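3.2 Needle entry and thread position

Each stitch was divided into four phases: pickup, entry, drive and exit. Only the entry phase is treated in this section. It begins when the needle, already held in its working grip, is brought to the tissue surface and ends when the tip has passed out of sight. Phase boundaries were marked by two raters (Siwan Gethin and Concetta Fiore) working separately from the same recordings, with the sound off. Where the two marks differed by more than eight video frames the stitch was reviewed jointly and a single boundary was agreed upon. In total 951 stitches were retained, made by 25 operators. Stitches in which the needle was dropped or regrasped before entry were excluded from the angle analysis but kept for the thread analysis.

Entry angle was scored from the visible part of the needle tip relative to the local tissue surface. A three-level scale was used: steep (close to perpendicular), intermediate, and shallow. Finer scales were tried in the pilot and abandoned, as agreement between raters fell sharply wherever the surface was folded. Folds are a particular difficulty. A tip that stands upright with respect to the image may meet the side of a fold obliquely, and the raters were therefore instructed to judge the angle against the strip of tissue next to the tip and to disregard the general lie of the field.

Thread position has received less attention than needle angle in the grading schemes published since 1990, most of which record only whether the thread became tangled. We scored it at the start of entry under three headings. "Clear" means that the thread leaves the needle and runs away from the entry point without crossing it. "Looped" means that a closed or nearly closed loop lies near the jaws — whether or not it later interferes with the drive. "Crossed" means that the thread passes over the intended entry point. A loop was scored even when small, provided both sides of it could be followed by eye. Dark thread on pale tissue gave few problems in this respect; thread lying in the shadow at the margins of the field was scored as not visible.

Figure 4 shows a stitch at entry. The curved needle is held in the right-hand jaws with its tip upright over a shallow slit in the tissue, and the thread forms a small loop beside it before running off to the upper left.

Figure 4. Suture needle at the tissue surface, with looped thread. 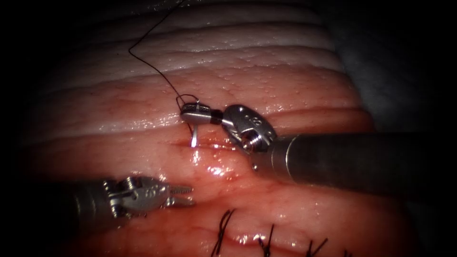 Agreement between raters was higher for thread position than for entry angle, and most of the disagreements on angle lay between the intermediate and steep levels. Merging these two levels did not alter the ranking of operators. The unmerged scale is used in the remainder of the paper, with the joint score substituted wherever a stitch had been reviewed.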